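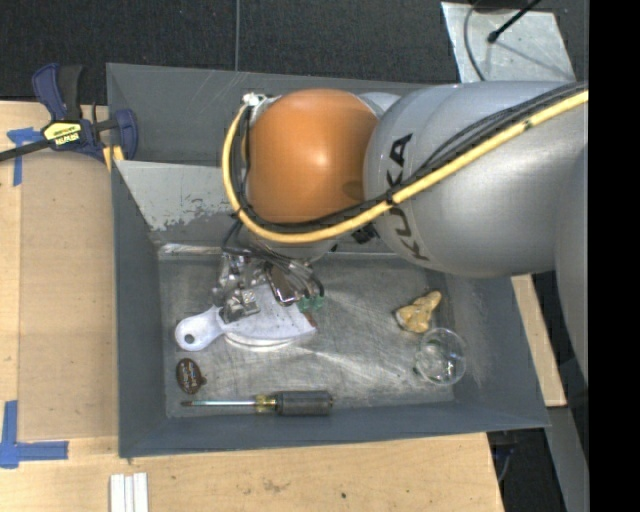 By Ingegerd Bakke, for the Bokbridge Shared Workshop
For immediate release. Contact: Wenche Nordin, at the workshop, most evenings

BOKBRIDGE MEMBERS OPEN BIN-PICKING BUILD TO THE PUBLIC THIS SATURDAY

Secondhand KUKA arm, metal bin, a bar clamp. Doors at 10 a.m.

BOKBRIDGE - Members of the Bokbridge Shared Workshop will show their bin-picking build, known in the shop as Ivalen, on Saturday from 10 a.m. to 4 p.m. Free. No sign-up. Come in by the side door on Tarnov Street, the front one sticks.

Ivalen is a full-size KUKA arm over a gray metal bin. Things go in the bin, the arm is supposed to get them out again. Screwdriver, clear cup, a white scoop-shaped thing with a hole in the handle, other odds and ends. Members have been at it since last fall, evenings and weekends, and paid for it out of their own pockets plus a small grant from the Orozco Fund.

"We wanted a job that sounds easy," said Wenche Nordin, who leads the build. "Pick up a screwdriver. Well. It took us until June to get a grip on one lying flat, and the clear cup is still a fight. The camera looks right through it."

The arm came out of a closed parts plant and needed new cables and a weekend of cleaning. The bin is held with an Irwin bar clamp, and blue tape on the table marks where things go so the setup can be put back the same way after somebody borrows the table. Somebody always borrows the table.

WHERE IT STANDS

The group has logged 1,248 pick attempts so far. The last full run was 204 tries with mixed items, and about 100 ended with the item out of the bin and set down where it should be. The rest were drops, misses, or the arm stopping itself on a force limit. Full log will be on paper at the door, help yourself.

Known trouble spots, for those who like that sort of thing:

Thin stuff lying flat on the bottom. The fingers need something to get under.
Anything close to the sloped sides. The gripper body gets there before the fingers do.
Shine. The floor of the bin is scratched up bare metal and the glare moves when the lights change. Painting it has been discussed. At lenght.
Hose and cable slack. The yellow hose is tied together with the black cables and goes around the orange wrist joint in a loop. Too tight and it pulls, too loose and it snags. Third routing so far.

"I'd leave the floor scratched," said Nordin. "Real bins are beat up. Other people here disagree and they are welcome to say so on Saturday."

WHAT TO EXPECT

Demo runs at 11 a.m., 1 p.m. and 3 p.m. Between runs the arm is powered down and members will talk through the gripper, the code and the wiring. Bring a small object if you want it tried, nothing breakable, nothing heavier than a full coffee mug. No food please, we had requests.

Visitors stay behind the rope when the arm is live. Kids under 11 need an adult with them the whole time. Ear protection not needed. Closed shoes are, it is a workshop floor.

There's also a parts table. Spare brackets, motors, a box of cable ties nobody will miss. Pay what you like, money goes toward a second set of gripper fingers with softer pads.

JOINING THE BUILD

The group meets Tuesday nights and could use two or three more hands, mostly for wiring and for the dull work of resetting the bin between runs. No robot experience required. Patience is. Members who want to work near the arm do a short safety session first, next one is held right after the open day while everybody is still there.

ABOUT THE WORKSHOP

The Bokbridge Shared Workshop is a member-run space with wood, metal and electronics benches. Open evenings and all day on weekends. Day passes at the desk.

Press who want to come early for pictures or a word with the builders, call Wenche Nordin before Friday noon. Parking is behind the building, please dont block the loading door.

###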